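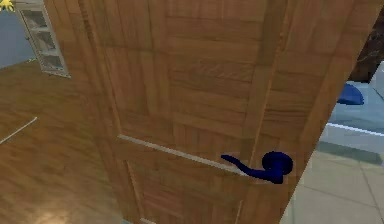
Door face in patchwork grain, brown tones, with raised moulding either side of the long upper panel.

Drotov 600 Concealed Door Closer
Product code: DR-578

The Drotov 600 is a hydraulic closer for single-action timber doors. The body is morticed into the head of the door and the track is rebated into the frame, leaving both out of view when the door is shut. Closing speed and latching speed are adjusted at separate valves with a 4 mm hex key.

Specifications
Maximum door width: 950 mm
Maximum door mass: 80 kg
Minimum door thickness: 40 mm
Body length: 400 mm
Hold-open: optional, order Tevus slide insert
Finish (track): satin silver or dark grey
Body colour: natural aluminium

Installation notes
Check the thickness at the top rail before routing, not at the panel. On doors with applied moulding, measure the rail only. Use the Kütt routing template - the older Fultach jig leaves the mortice 2 mm shallow. Valves are factory set and should not be backed out past two full turns.

Not suitable for external doors or outward-opening gates.

Supplied with closer body, track, arm, fixing screws and paper template. Hex key not included.

Lead time: 14 working days for dark grey. Satin silver is normally held in stock.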